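Minutes of the editorial meeting, *Finddale Walking Letter*

Jan 20, 2026, in the reading room at Bredley

Present: Jadwiga Pietrzak (chair), Behrouz Nikzad, Elżbieta Dudek, Jhun Yap, Fulvio Greco (minutes)

**1. Minutes of the last meeting**

The minutes were read and accepted with one correction. In the item on the river path, the word "closed" should be "closed in winter". Behrouz asked that the corrected page be put in the folder, and I have done it.

**2. The winter issue**

Jadwiga informed us that the winter issue was printed and that the copies arrived at Bredley in good condition. We ordered 157 copies. Most are already sent by post, and the rest are kept in the cupboard near the window for new members.

Two readers wrote that the map of the Gostumora walk is too small to be used outside. Elżbieta agreed with them. She made the map for a full page and it was later reduced to a half page, because the article on boots became longer. It was decided that maps will get a full page from now on, also when this means that an article must be shortened. Jhun did not agree completely, and he wants it written that a good article should not lose its ending for a map.

There was also a mistake in the bus times. The last bus from Gostumora leaves from the lower stop, and we wrote the upper stop. Behrouz will put a correction on the notice board at once, and the same correction will be printed in the next issue.

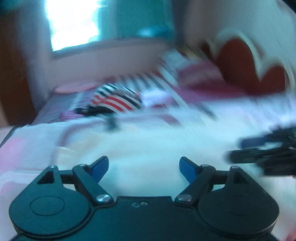
Vol. 5, No. 2

**3. Contents of the spring issue**

The spring issue should be with the readers in April. The following texts were offered:

- The long walk from Finddale to Gostumora over the ridge (Jhun). The text is finished but still needs the distances.
- Where to drink water on the way, and where not to drink it (Elżbieta).
- A short memory of the old mill road, sent by a reader. The handwriting is difficult in some places and Jadwiga will telephone the sender.
- Repairing a rucksack at home (Behrouz). He asked for one more week, and this was given.

Jadwiga asked if we have something for people who cannot walk far. We had nothing. After a discussion Elżbieta offered to write on the flat path behind the church in Bredley, which has benches and can be done in one hour with pauses. She will walk it again before writing, as one of the benches was moved last autumn.

The article on mushrooms was again postponed. Everybody likes it, but it does not fit in spring.

**4. Printing**

The printing house Cieślak sent a new offer. The price for the same number of copies is higher than last year, mainly for the paper. Behrouz compared it with a thinner paper and brought a sample of both. The thinner paper is cheaper, but the text from the other side can be seen through it, and this disturbs the reading of maps very much.

Decision: we stay with the present paper. To save money, the issue will have fewer pages in color. The cover and the maps remain in color, and the other pages will be black and white.

Behrouz will answer to Cieślak and will ask also if a later delivery of our files makes a difference in the price.

**5. Length of articles**

I reported that three texts in the last issue were longer than what was agreed, including my own. I proposed that every author receives the limit in writing when the text is accepted. This was accepted.

We also spoke about the letters from readers. Until now we print them without changes. Some of them are very long, and the last one was mostly on the parking at Finddale station. It was proposed to shorten such letters after asking the writer.

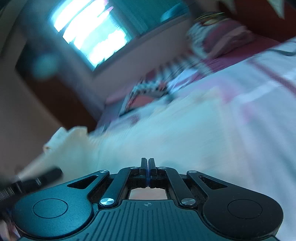

Jhun Yap said that a letter should stay as the reader wrote it, and if there is no room it should wait for the next issue. Jadwiga answered that a letter on a muddy path in winter has no use in summer. We voted, and the proposal to shorten was accepted with one vote against. The writer must always see the short version before printing.

**6. The walk for readers**

The yearly walk with our readers will again start in front of the station in Finddale. Elżbieta suggested the lower route, and she will check if the wooden bridge is open. Last year the group was large, some 80 people, and the waiting at the narrow places was long. We will therefore make two groups with different starting times. Jhun leads the first one and Behrouz the second one.

**7. Other matters**

The key of the cupboard is missing again. Whoever has it should please bring it back to Jadwiga.

Behrouz asked if old issues can be given to the school in Bredley. There was no objection.

**To be done before the next meeting**

- Distances for the ridge walk: Jhun
- Telephone call on the mill road text: Jadwiga
- Answer to Cieślak, correction of the bus stop: Behrouz
- Flat path, wooden bridge: Elżbieta
- Written limits for all authors: Fulvio

The next meeting will be in the same room. Jadwiga will send the date by e-mail.

Minutes written by Fulvio Greco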